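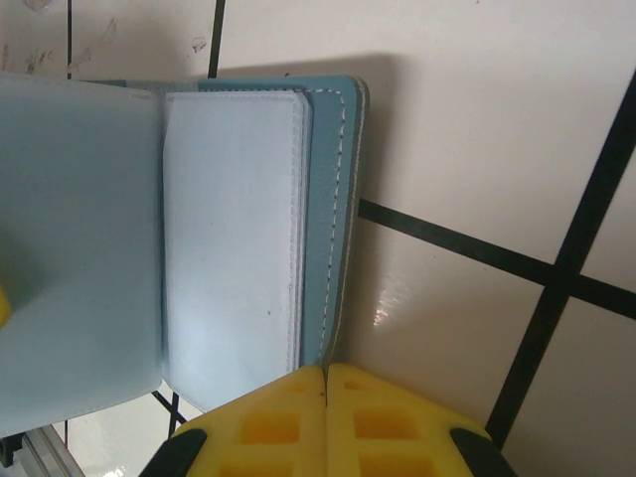 Card holder, open, on white tabletop.

Callberg Relief Payments Table, release 26

Summary

Callberg is a flat table of one-off government payments to households, compiled from published budget papers and program notices. Each row is one payment program in one jurisdiction. The current release holds 406 rows. Maintained by Marcelle Gautier and Parviz Alipour. Last revised January 8, 2020.

Fields

program_id: string, unique, never reused
jurisdiction: two-part code, country then province or state
max_amount: integer, local dollars, before tax
income_test: 0 none, 1 individual, 2 household
delivery: cheque, deposit, card, tax_credit, unknown
source_ref: budget paper and page

Amounts are as legislated. Where a program was amended before any payment went out, the amended figure is kept and the original goes to the notes column.

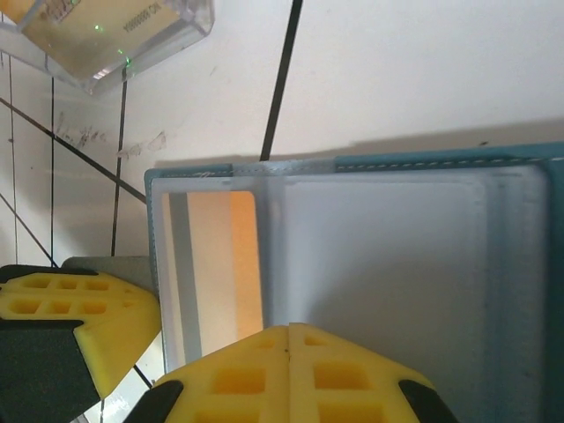 Issue 26, p. 4

Coding rules

Programs paid in instalments are a single row if one statute authorizes them. Top-ups to an existing pension are excluded. A maximum of 4000 in the household column with 2000 in the individual column usually means a couple rate, and should not be summed.

Prepaid cards are coded as card even when the recipient could ask for a cheque. Shahab Kazemi recoded the older entries in July; rows he could not resolve are marked unknown.

Known issues

Territorial programs are under-represented. Repayment and clawback terms are free text and inconsistent before release 19. The Rurkine parser drops accents from French program names.

Loading

UTF-8, comma-separated, header in row one. Read program_id as text or leading zeros will be lost.

Corrections to Ardalan Vahidi, with the source page attached.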